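Ticket 221 - Table cover creasing and uneven color
Product: Drustness brown table cover, bought through Bosoletti
Status: open
Opened: 12th September

Hi all, me again! I'm trying to get our big worktable properly covered and I've got two gripes, one with the cover and one that may just be the lights in here.

The easy one first. Close up, the surface looks a completely different color depending on where you stand. I get pale gray on one side and a kind of pinkish beige on the other, and I really thought I had a stain.

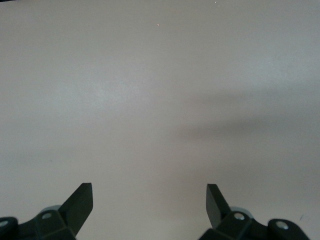 I wiped it down with a barely damp cloth, then went over it again with the stuff Pillai sells for matte surfaces (30 minutes to dry, as per the bottle). No change at all. Then I switched off the overhead lamp and the gray patch went with it, so I'm calling that one a shadow and moving on. Sorry for the panic in my first email!

The creases are the real problem. They're up along the far edge, mostly toward the middle, and the rest of the sheet lies nice and smooth. So far I've tried:

- pulling it tight from the near side (better for an hour, then back again)
- rolling it the other way around the tube overnight
- a hair dryer on low, which did help a bit, but I chickened out 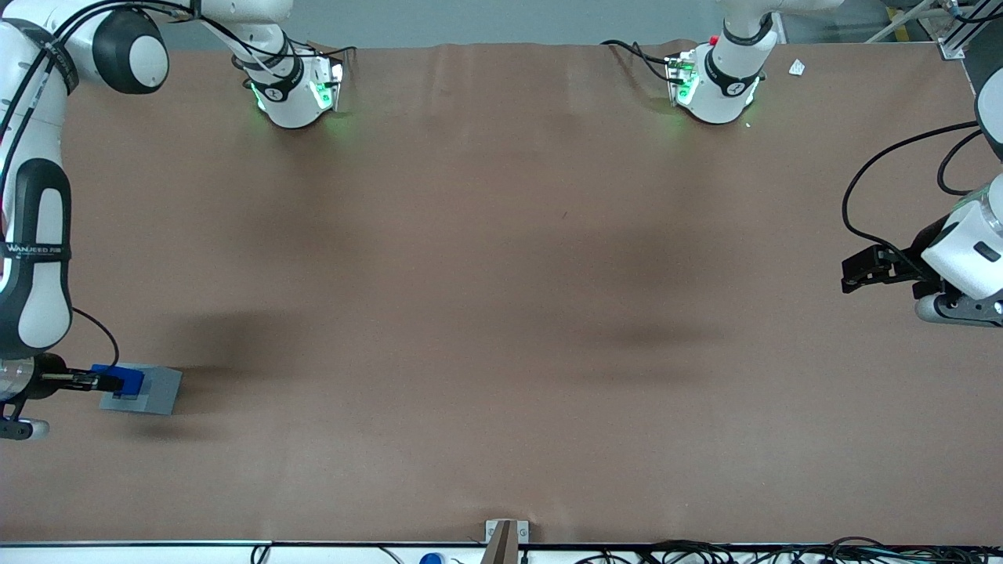 The leaflet says to leave it flat for 28 hours before taping, and I'll admit I taped it the same afternoon. Could that be the whole story? I'd rather not peel the tape up if it's going to take the finish off.

Update: Motden wrote back and said to lift just the far edge, smooth from the center out, and tape again. I'm doing that tomorrow once the table's free. Please keep this open until then - I'll post how it went.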